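Two bikes is the wrong number

The regional superbike series published its entry rules for next year on Oct 30, 2020, and most of the talk since then has been about the calendar. I think the more important line is further down the page. From next season every rider will be allowed to bring 2 machines to each round, up from one. The organizers call it a safety measure. I think it is a mistake, and I expect it to cost the series teams.

Start with the grid. There are 34 entries on the provisional list. Elleo and Navby can afford a second bike for each rider without changing much else. Both already carry enough spares to build one in the truck. The teams at the other end can't. Kelmendi ran the whole of last season with one engine in the bike and one on a pallet, and when the first one let go in practice the crew changed it overnight. The rider started from the back and finished ninth. That was a good result, and the fans at the fence knew what had gone into it.

Under the new rule a team with two bikes rolls out the second one and loses five minutes. A team with one bike loses the session, same as now. The gap between them was already wide, and the rule makes it wider.

The argument for the change goes like this. Crews rushing to repair a crashed bike make errors, and a badly repaired bike is dangerous. I accept the first half. Tired people do make errors. But the series has technical inspection for exactly this reason, and a bike that has been down has to be passed again before it goes back on track. If inspection is letting unsafe bikes through, fix inspection. It would cost a lot less than a second machine for everybody. 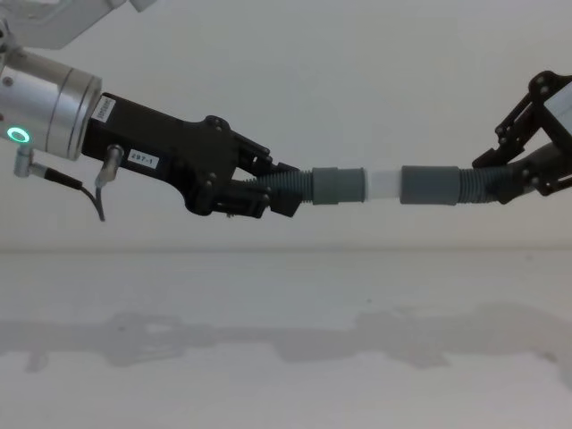
There is also the matter of setup. A second bike is sold as insurance against a crash, but every team that has one will use it to test. One goes out with the soft spring, the other with the hard one, and the rider picks after ten minutes. I would do the same in their place. The teams with one bike will be guessing, as they do now, only against people who have stopped guessing.

The fee makes it worse. A second machine costs 3000 per season to register, and the money goes into the general fund. It could have gone to tires for the smaller entries. Vulla, the tire supplier, already offers a lower price to teams outside the top ten, and matching that with the registration money would have been easy to set up.

My own preference is to leave it at one bike and lengthen the break between the last practice and qualifying. Forty more minutes would take most of the panic out of a repair. It would hurt the timetable a little, and the support classes would have to move up in the morning - no great loss, as the early sessions are half empty anyway.

The rule can still be changed before the first test in February. The teams get one more meeting before then, and the small ones should turn up to it and vote.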